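Folding towels for a rental – thirds or halves?
Posted by Despina Petek, Monday

I look after the linen for a small guest house called Kuncombe. We have 19 bath towels in rotation plus hand towels and mats, and everything gets folded on one table in the back room. For years I folded in half lengthwise, in half again, then in three. The stack looks fine on day one and leans by the end of the week.

My sister in law says I should fold in thirds lengthwise first so no edges show. I tried it on one load and it took me a lot longer. Is it worth it? The shelves are 14 inches deep if that matters.

----

posarlinen
Thirds. The depth of the shelf matters more than anything. A standard bath towel is usually 27 or 28 inches wide. In half lengthwise gives you 14, so you are right at the lip of the shelf before you allow for thickness. In thirds you get a little over nine and the stack sits back from the edge.

It is slower for the first couple of loads. After that your hands know where a third is.

----

Kekine
Disagree. Halves are fine and they are faster. I did 200 towels a shift at a hotel laundry and we never did thirds on bath towels, only on bath sheets. If the stack leans it is usually the hems. They are thicker than the rest of the towel, so if you put every towel down facing the same way, all the hems end up on one side. Turn every other one around.

----

Despina Petek
I do put them all the same way. I thought that was the point, so the folded edge faces out.

----

Kekine
The front will look a little different if you alternate, yes. On an open shelf in the guest bathroom I would keep the folds facing out and make shorter stacks. In a closet it doesn't matter.

----

posarlinen
That is an argument for thirds. With thirds the hems can be tucked inside and you can have the fold facing out and a level stack.

----

Tülin Kırmızıgül
I do thirds for the shelf and halves for anything that hangs. The thing that helped me most was changing the table. I was folding on bare wood and the towel moved every time I pulled on it. Now I keep a flat sheet spread over the table first. Terry and waffle both stay put on it.

The order I use for a plain white towel:

Lay it lengthwise, long side running away from you. Smooth it with your forearm, one pass. Take the near corners, one in each hand, and pull until the edge between them is straight. Then lift and carry that edge over. If you don't get it straight at this point you will be correcting it on every fold after.
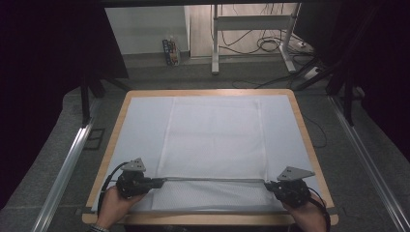

Near edge pulled straight at both corners, towel lengthwise on the sheet.

Keep the tension on until the edge is down. If you let go of one corner early the fold goes in crooked and you have a tail sticking out on that side. When it is down, run the side of your hand along the fold and go on to the next one.

I do the long folds last. Some people do them first. I find it easier to see if the sides match when the towel is already short.

----

sadowski_home
Lengthwise folds first, always. If you do the short folds first you are trying to bend four layers on the long fold and it comes out round. I agree about the sheet on the table though. A fitted one with the elastic tucked under works too.

----

Tülin Kırmızıgül
It depends how thick the towels are. Mine are thin. With a heavy terry I would do it your way.

----

Kekine
All of this is a lot of steps for a bath towel. Corners together, shake, half, half, down. Guests unfold it in two seconds.

----

sadowski_home
Guests see it before they unfold it. I had a review that mentioned the towels and nothing else.

----

Despina Petek
Mine are a heavy terry, the hand towels are waffle. So it sounds like lengthwise first for the bath towels and either way for the hand towels?

Also, does anyone else's waffle shrink more one way than the other? Mine went in square to the shelf and now they are short and wide.

----

posarlinen
Yes on the folding. And yes, waffle pulls in, mostly in the first few washes. Take them out of the dryer a little damp and stretch them by the corners on the table, same pull as Tülin describes, then leave them flat for a few minutes. You won't get all of it back.

----

Kekine
Lower the dryer heat too. Most of that is heat.

----

Despina Petek
Update. I put a flat sheet on the table and did the whole load in thirds, lengthwise first. The towels do stop sliding. It still took me longer than halves but less than the first time. The stack is level so far and it clears the front of the shelf by a few inches.

I tried the alternating thing with the mats, which I still fold in half, and that worked as well. I don't like the look from the front but they are in a closet.

I am going to keep the hand towels in halves. They go on a rail.

----

Kekine
Good. Halves survive.

----

sadowski_home
Which way do you put the label? I fold mine inside but on a couple of sets it is sewn right at the corner and it always works its way out.

----

Tülin Kırmızıgül
Start with the label corner at the far end, face up. It ends up in the middle. Or cut it off, I cut off most of mine in July when I bought the new set.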